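Cream dinnerware: keep adding to it or start over?

Posted in Kitchen & Table > Dishes

plaidcloth_pat
OK, dish people, I need opinions, because my household is tired of hearing about this.
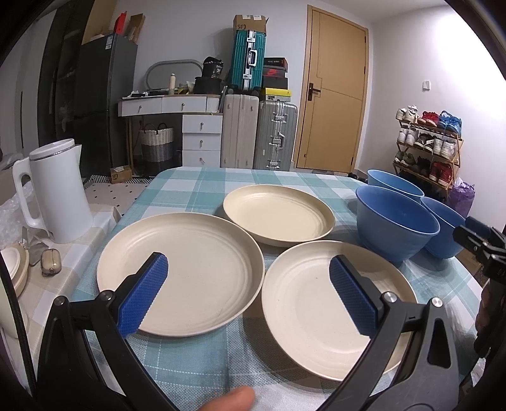
I've been buying cream plates secondhand for years, mostly from the Flalton flea market, and I finally have enough that I could call it a set if I squint. The trouble is I'm getting picky. I want everything to stack and I want the color to be close enough that guests don't notice. Last month I found a seller with a big box of cream Skestness stuff, serving bowls and all, and she wants 286 dollars for the lot. That's a lot of money for me to spend on dishes! But I've probably spent that in dribs and drabs already (don't add it up, I haven't).

So do I go for the lot, or keep picking up one or two at a time like I have been? Also, does anybody know if the older Skestness glaze holds up in the dishwasher? I wash by hand most nights but I'm not going to pretend I do it after Thanksgiving.

gravyboat7
Buy the lot. I spent seven years piecing together a set and the last two bowls cost me more than the first dozen plates. Sellers know when you're desperate.

Dishwasher, I run mine on the short cycle and they've been fine. Bottom rack, not touching each other.

TurnipHill
I'm going to disagree with gravyboat7 and say don't. Has she told you what's in the box, piece by piece? "A big box" could be mostly saucers. I bought a box like that once and came home with so many saucers and not one cup. I still use them under flower pots.

Ask for a list with chips and cracks noted. If she won't write one up, walk away.

plaidcloth_pat
TurnipHill, I laughed out loud at the flower pots. She did send a list but it's vague, it says "bowls, asst." and "plates, lg & sm." I'll ask again.

mudroom_moth
What's the color of the old Skestness compared to yours? I'm asking because there are at least two creams. The one my aunt had was yellowish, almost butter, and the one I see at Flalton is a lot paler. Put them next to each other and it's obvious, at least to me. My husband says I'm seeing things.

gravyboat7
Nobody at a dinner table is comparing creams, moth.

mudroom_moth
I am! Every time!

oddlid
Piping up for the mismatched side. I quit trying to match a while back and I'm so much happier. I've got Fekunton plates, a few from Šimkus, some with no mark at all, and I just keep them all in the same warm color family and throw a patterned tablecloth under everything. Checks or plaid work great because there's already so much going on that your eye doesn't land on the plates. Plus when one breaks you just shrug.

TurnipHill
Plaid is good advice. Stacking is where mismatched falls apart for me though. I have a small cupboard and the Fekunton ones rock back and forth on top of anything else.

oddlid
True, the Fekuntons are a pain that way. Mine have their own pile.

brisket_and_peas
Can I raise a boring point, what does it cost to ship? A friend paid 246 for a set online and then nearly had a heart attack at the postage. If Pat's seller is driving distance that's a whole different deal.

plaidcloth_pat
She's forty minutes away, so just gas. And she said I can come any time in October after 4 pm, and look at everything first.

brisket_and_peas
Oh, then go look! Bring one of your own plates with you and check the color outside, in daylight. Kitchen bulbs make every cream look alike. And run your thumbnail around the rims, you'll feel a chip before you see it.

gravyboat7
And offer 200. Worst she can do is say no.

TurnipHill
I wouldn't lowball her if the list checks out. People on here talk like every seller is a crook. There was a thread with something like 3,000 replies about haggling at Flalton and it got ugly fast.

gravyboat7
Asking isn't lowballing, it's asking. I've sold plenty of dishes myself and I always leave room in the price.

mudroom_moth
Pat, if there are saucers in that box and you don't want them, message me. The pale ones though, not the butter.

plaidcloth_pat
Ha, deal. I'm going to go look, with a plate in my bag and a towel around it. I'm still undecided on the haggling, I'm terrible at it and I usually end up apologizing and paying full price. Will report back on the bowls.

oddlid
If any of them are the deep soup kind, check whether they fit in your microwave before you hand over money. Mine don't.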